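How to Start a Walking Habit on City Sidewalks

June - by the Fistelside Walking Page

You don't need a trail to get regular exercise. A sidewalk near your home will do.

Start with 10 minutes out and 10 minutes back. Wear shoes you already own, as long as the heel doesn't slip. Walk at a pace where you can still talk.

Pick a route with few street crossings. Long blocks let you keep a steady pace, and a wide sidewalk leaves room to pass people.

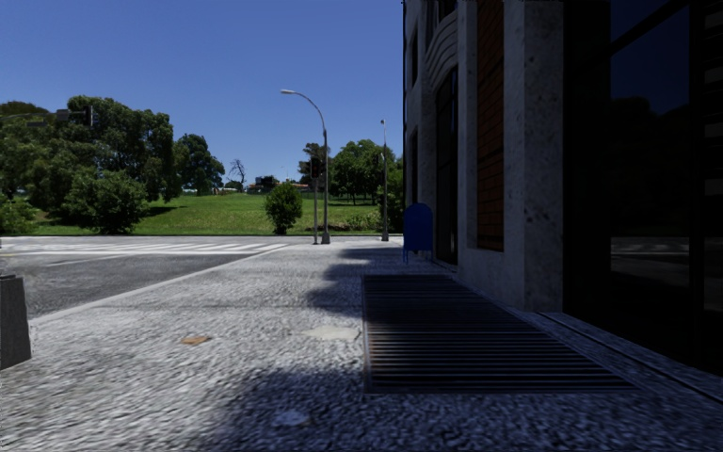
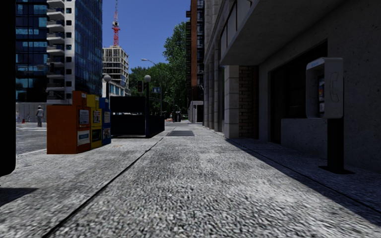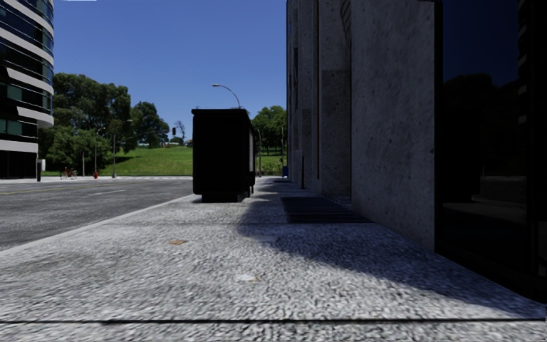

In the second week, walk the same route but add one block. Keep adding a block each week until you reach 20 minutes each way. If your shins hurt, drop back a week - there is no prize for rushing.

Write down the time after each walk. My first loop in Lindach took 17 minutes and came to 2,717 steps. I still use it on busy days.

Drink some water before you leave. Carry a bottle only if it is hot.

Comments

mirnavham_mom: Does pushing a stroller count? I go slower with it.

Fistelside Walking Page: Yes. Go by minutes and ignore the distance.

tk: My shins were sore until I got new insoles. Fine now.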